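December 9, 2018

I finally made the ginger oat bars Nkechi Balogun has been bringing to our Saturday-morning-style brunches for ages, and oh my goodness, I have eaten three already! She sent me the recipe in a text with hardly any amounts, so I spent two evenings working it out in my own kitchen.

What I landed on is 400 grams of rolled oats, 100 grams of chopped dates, 2 ripe bananas, a big spoonful of almond butter and as much fresh ginger as you can stand (I can stand a lot). Mash the bananas first, then stir in everything else with a pinch of salt. Press it into a lined pan and bake at 350 until the edges go golden – mine took 25 minutes, but my oven runs hot.

Let them cool all the way before you cut them. I got impatient with the first batch and ended up with a bowl of very tasty crumbs, which went straight on yogurt the next morning. So good!

They keep really well in a tin, and they're filling enough that one gets me from breakfast to a late lunch on a busy December day. 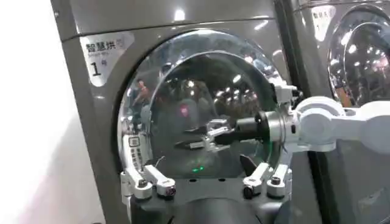 I've also tried them with dried cranberries in place of half the dates, and that version is brighter and a little tart – my favorite so far. Hadiza Babalola wants me to try one with orange zest and pumpkin seeds, so that's going in the oven next!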